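Kinesthetic teaching

Kinesthetic teaching is a method of programming a robot in which an operator moves the arm by hand while joint positions are recorded. In teleoperation, the operator instead uses a remote controller or a second, linked arm.

Recording

The Claliso set, compiled by Yae Arai and Igor Ondrejka, holds 1774 demonstrations of household handling, of which 286 were guided by hand. Wrist cameras are favoured for woven goods, where the rim and the gripper fingers must be kept in view together.

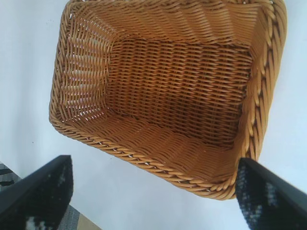 Limitations

Hand guiding adds the operator's own force to torque readings. Labelling practice varies between laboratories.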